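September, 5:40 am, kitchen floor, shoes half on

Taper day 4. Legs feel like wet sand which everyone says is normal. Slept maybe five hours. Dreamed I got to the Oltine lake swim and had forgotten how to breathe to the left. I don't even breathe to the left.

Yesterday first, didn't get a chance to write. Swim at Prydderch pool, 50 x 10 lengths it felt like, it wasn't, just the usual ladder. Shoulder ok. Goggles leaking again on the right side, tightened them, now I have a dent in my face. New ones before the race or not? Never anything new on race day but leaking is worse. Get them today, wear them twice, done.

Bike: 120 minutes easy, Golter road out and back. Wind the whole way home. Average heart rate fine, kept wanting to chase a guy in a red jersey and didnt. Proud of that. Ate one bar and half a banana, should of been two bars. By the last hill I was thinking about toast and nothing else. Hanna says I under-eat on every long ride and then clean out the fridge at 4. She's right, I did, cold potatoes standing up.

Saddle is up a hair since the fitting, knee likes it. Back doesn't. Give it one more ride.

Hanna Romaniuk is number 174, got her packet email last night and forwarded it with eleven exclamation points. Mine hasn't come. Checked spam, checked again. If it's not here by noon I'm calling. She wants to drive up to Kustmont together the night before, split the motel room, leave at 2 to beat traffic. Fine by me but she snores and has to have the window open. Earplugs. Put earplugs on the list.

List so far: earplugs, goggles, gels (the plain ones, NOT the coffee ones, remember April), body glide, spare tube, cash for parking, old flip flops I can leave at the swim start. Safety pins? Race belt. No pins.

Work is going to be a mess all week, two people out. Told my boss I'm off the day before and the day after no matter what. She said "after too?" Yes. After too. I won't be able to do stairs.

Run this morning is only 30 min with four pickups. Keep it short. Do not turn it into 50 because it feels good. Wrote that on my hand.

Shirts for the weekend still need ironing, Mom's dinner is the night after the race and I am not showing up in a finisher tee again.

Ok going, it's getting light.

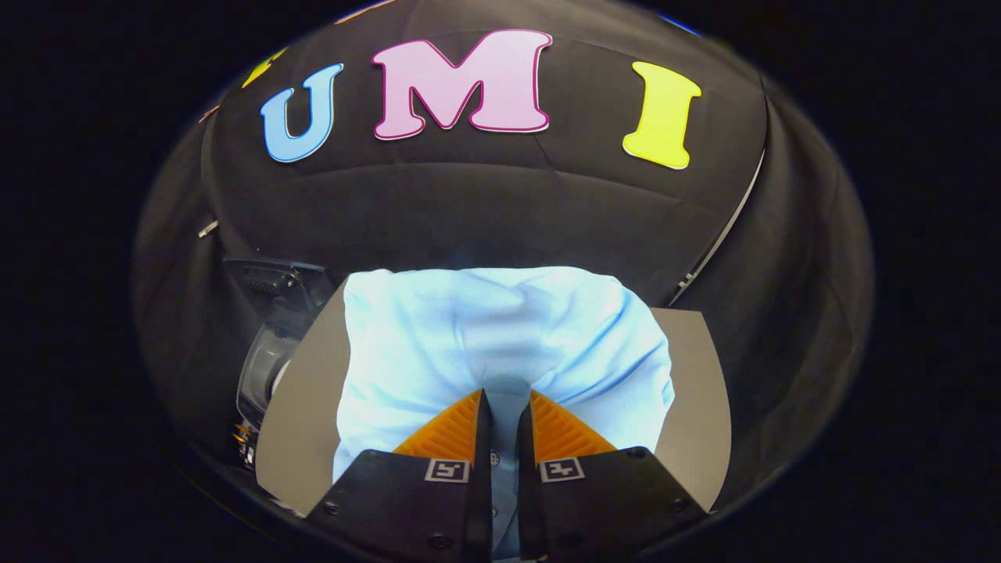 Back, 6:35. Did the 30. Pickups felt snappy, third one the best. Calf tight on the left, rolled it. Now oatmeal, then shower, then call about the packet.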